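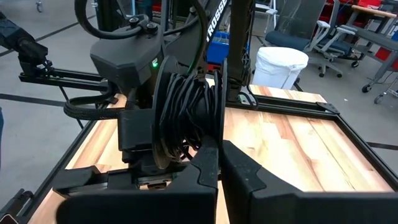 7. Winding and storing cable on spools

Wind each cable onto its spool in even, closely packed turns, starting at the hub and working outward. Stop before the coil reaches the rim of the flange. A black cable on a black spool, wound densely around the hub, is hard to tell from its neighbors on a shelf, so label the flange before storage. Light scuffing along the rim, as on the flange shown, does not affect use. Replace a spool if the flange is cracked or no longer sits square to the hub.

7.1 Clear the work surface and lay the cable out without twists.

7.2 Fix the free end at the hub with the tie supplied in the Kastik kit.

7.3 Turn the spool with one hand and guide the cable with the other. Keep light, steady tension — do not pull the jacket tight.

7.4 Leave about 5 inches of cable free at the outer end and secure it with a second tie.

7.5 Write the cable number and length on the label. Place the spool flange down in the Rilleo drawer.

CAUTION: Do not connect a cable to power while it is wound on the spool. Unwind it fully first.

NOTE: Do not stack spools more than three high. Cables with stiff jackets may need a larger hub; see Table 29 for sizes.

Section revised in December by Yasaman Nikzad.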